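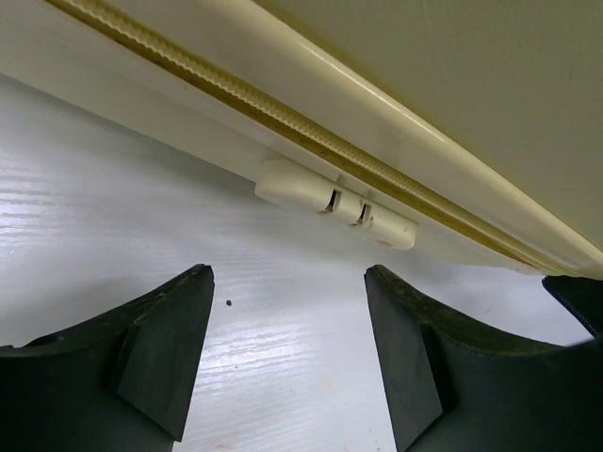
**Minutes, kitchen users' meeting, Gourlay Hall, October**

Start: 7.10 pm, in the small room behind the kitchen.
Present: Rui Correia (minutes), Marit, Desmond, Oona, Pavel. Apologies from the Trulilari choir.

**1. Minutes of the last meeting**
Accepted with one correction. The tea towels were bought by Oona and not by the choir.

**2. Fridge door**
Desmond reported that there is still grime in the channel beside the ribbed seal. Dark specks have collected along the lower side of it. The flat part of the door is in better condition and has only small marks.

Pavel asked if a new seal should be ordered. Marit thinks we should clean first and decide after. It was agreed:

- Desmond will clean the channel with warm water, dish soap and an old toothbrush. No bleach, please.
- Oona will wipe the rim and the pale band next to it, and dry everything with a cloth.
- When this is finished, Pavel will close a sheet of paper in the door at several places and pull it, to test how the seal is holding.

If the seal must be changed, we can spend up to $50 without asking again. Rui will write down the model number from the label before anybody phones Serkberg for a price.

**3. Money**
The kitchen account has $3,787. The bill from Kiltier for the tap repair is paid. Marit asks that receipts are put in the envelope the same day, also the small ones.

**4. Shelves and labels**
Food without a name and date will be thrown out at the end of each month. Two persons objected about the jam, so jam may stay longer if it is closed. Oona will print 23 labels for the dry goods shelf.

**5. Other matters**
The key for the back cupboard is again missing. Pavel will look in the choir's box. The question of the dishwasher is moved to the next meeting.

Closed at 8.05 pm. Marit will book the same room.

R. Correia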